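Re: [grenden-desks] Pen cups – what does everyone use?

Oh, I have been waiting for somebody to bring this up! Replies in between.

> I bought one of those heavy ceramic holders and it takes up half my desk.
> Is there anything smaller that doesn't fall over every time I grab a pen?
> Also, do you keep markers and pens together or separate? Mine are
> in a drawer in Jidville and I can never find the one I want.

A paper cup! I mean it. I went through two wire ones and a tin before I tried a plain white paper cup, and I haven't gone back. It weighs nothing, it goes anywhere, and when the inside gets inky you take a new one. I paid for a sleeve of 54 in July and I expect to be using them for years (my sister-in-law's shop in Grenden buys them by the carton, 2,000 at a time, so there is always somebody to beg from).

As for falling over, put two or three coins in the bottom, or a spoonful of dry rice. Small change works best for me. And don't overfill it – four or five pens is plenty, and you'll see at a glance which one you're after.
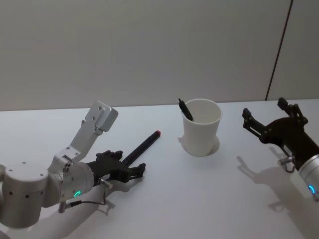 White paper cup with a black pen in it, and the long black marker with the red cap on the table.

On markers, I say keep them in the same cup if they fit, but long ones make a light cup tippy, so they go in last and come out first. I store mine cap down. The Fabbri ones I like dry out fast if I leave them cap up, and I've lost too many that way already!

> And does anyone label theirs?

Yes, and it's the best part – you can write straight on the paper. Mine say BLACK, COLORS and TEST ME, and the last one is where every doubtful pen goes until I have a scrap of paper and five minutes. I did the whole Trirkusico box like that one evening and threw out far more than I kept. So satisfying.

Try it for a week and write back to the list, I'd love to hear how you get on!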